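Is it worth paying for the "acclimatisation" of laminate planks?

Posted by Furnival2562

We're having the back room done in pale grey planks and the fitter wants an extra £85 for what his quote calls acclimatisation. As far as I can tell this means the boxes sit in my house for a few days doing nothing. The shop in Zilcombe says 48 hours, the leaflet in the box says 72, and my brother-in-law says he's never bothered. Is this a real thing or a way of padding the bill? The room is over 5 metres long, if that matters. Concrete underneath, no heating in the floor.

Niilo Vainio

The resting is real, the charge is cheek. Boards move a bit with the temperature and damp in the room, and if they go down straight from a cold van you can get gaps by July. But you can do it yourself. Lay the boxes flat, unopened, in the room they're going in, heating at its normal setting, and go by the leaflet, as that's what the guarantee will be judged on. I'd ask him what the £85 buys. If it's a second trip to deliver, fair enough, that's petrol and time. If he can't say, get it struck off.

I'd worry more about the concrete. Has he put a damp meter on it? Mine didn't, and I paid for it twice.

clikby_dave

waste of money. did my whole downstairs same day as delivery, 7 years ago, not one gap. they all say this stuff

Badier

Dave's floor proves that Dave's floor is all right. Do the waiting, it's free.

Two things the fitter may not raise. Leave the expansion gap all the way round, including behind the radiator pipes, and don't let him fill it with sealant to save doing the skirting. And decide which way the planks run before he starts. Running them away from the door usually makes a room look longer, though I've seen showrooms claim it adds "up to a third", which is rubbish.
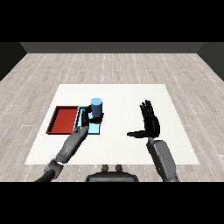 Last changed: October 15, 2018

With pale grey the long joints show more than you'd expect from a sample the size of a paperback, so ask to see several boards clicked together before you pay. Mix them from different boxes as well, or you may get the same grain twice side by side.

Furnival2562

Thanks both, and Dave. Rang him. The £85 is "standard". He has no damp meter. I'm getting another quote.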